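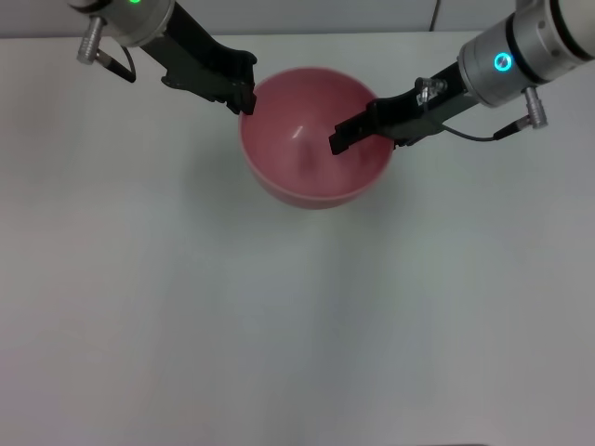
Sourdough in a cold kitchen: should I just wait until June?

Posted by Getsemaní Bermúdez, 1/31/26

Hi all! I finally got my own starter going over the holidays (his name is Akpalu, long story, my roommate picked it) and I am completely hooked. I've baked nine loaves so far and eaten most of them standing up at the counter. The trouble is my kitchen in Dorkdale is freezing. The house is old, the window over the sink leaks air, and I'm not turning up the heat for the sake of dough, much as I love it.

My loaves taste great but they come out short and tight, with one or two giant holes near the top and gummy stuff underneath. The recipe says bulk ferment for four to five hours and I've been doing five on the dot. I use 407 grams of bread flour (that's what fits my small Dutch oven, I worked it down from a bigger recipe), a good spoonful of salt, and water by feel. Starter gets fed the night before and looks bubbly in the morning, but it doesn't always double.

Do I need a proofing box? Different flour? Or do I give up and make flatbread until the weather turns? I really don't want to stop now, I'm having too much fun!

Mandla Hlongwane

Please don't stop! Winter bread is some of the best bread you'll make all year, because slow dough tastes so good.

Everything you describe sounds underproofed to me. Big caverns up top plus a gummy, dense bottom is the classic look. Five hours is fine in a warm kitchen and nowhere near enough in a cold one. I've had January doughs take 16 hours on the counter, and they were gorgeous. So ignore the clock and watch the dough. You want it clearly puffed up, a little domed at the edges, with bubbles on the surface, and it should wobble when you shake the bowl.

What helped me most was a straight-sided jar. When you finish mixing, pinch off a bit of dough, press it into the bottom of a small jar and put a rubber band at the top of it. Keep the jar next to the bowl. Dough in a round bowl is really hard to judge and the jar makes it obvious. A small blob can warm up or cool off faster than the big one, so give the main dough a look too before you shape.

Free warm spots to try:
Oven off, light on, door shut (put a note on the door! I preheated a dough once and the plastic wrap was a mess)
Microwave, off, with a mug of hot water in the corner
Top of the fridge
A picnic cooler with a jar of hot water in it

And weigh the water and the salt. "By feel" is lovely once you know the feel, but right now you can't tell which thing changed from one loaf to the next. I'd start with 285 grams of water and 8 grams of salt for your amount of flour.

Dumisani Nkosi

got a heating mat for seedlings, 28 bucks, works great. put a folded towel between it and the bowl or the bottom gets too warm. never looked back

Nosipho Sibiya

Mandla has the dough covered so I'll stick up for poor Akpalu. If he isn't doubling, the dough will drag no matter how warm you keep it. Feed him twice a day for a few days with slightly warm water, and throw in a spoonful of whole rye or whole wheat each time. Mine went from sulky to climbing out of the jar! Use him when he's at his tallest, even if that means mixing at an odd hour.

No need for new flour. And flatbread is a great use for the discard anyway, so make both.

Getsemaní Bermúdez

Thank you!! Akpalu had rye for breakfast and the oven light is on. I'm going to try the jar thing tomorrow and I'll post a picture of the crumb, good or bad.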